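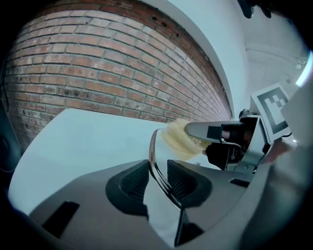 Filling old screw holes in brick

Did the back wall at the Usholm place last week, writing this down before I forget it all. Works for holes from brackets, hose reels, old satellite dishes, that kind of thing. Not for cracks. Cracks are a different job.

What you need

Ready-mix mortar, small tub. I used Zomar, any will do
Brick dust (see step 3)
Masonry bit, same width as the hole or a hair over
Old toothbrush, spray bottle, drinking straw
Small pointing tool or a flat screwdriver
Safety glasses. Wear them

Steps

1. Get the old plugs out. Drive a screw in a few turns, grab it with pliers, pull. If the plug spins, go in at an angle. If it still wont move, drill it out on slow. No hammer setting, you will blow the face off the brick.

2. Clean the hole. Toothbrush, then blow through the straw with your eyes shut. Dust left inside means the filler drops out by next June.

3. Make the color. Smash up a spare brick in a bag, sieve it, stir the dust into the mortar a bit at a time. Mix it on the dark side, mortar dries lighter. Do a test blob on a scrap and leave it overnight. I skipped this the first time and got 9 pink dots. Had to dig them all out again.

4. Mist the hole. Damp, no puddles.

5. Pack it in layers. Push hard, let it firm up, push in more. One big lump will shrink and crack on you.

6. Stop just shy of the face. Then dab on dry brick dust with a finger while its still tacky. Kills the shine and hides the edge.

7. Wipe the brick around it with a barely damp sponge. Dont scrub teh patch.

8. Keep rain and hot sun off for two days. Taped plastic is fine.

Holes in the mortar joint

Easier. Skip the brick dust, use plain gray, match the joint shape with the back of a spoon.

When to leave it alone

Brick face flaking, or the wall feels soft when you poke it. Filler wont hold. Same if the hole goes right through. Get a mason in.

Cost: next to nothing if you own a drill. Tub keeps for months with the lid taped down.

Updated 16th July, added the bit on joints.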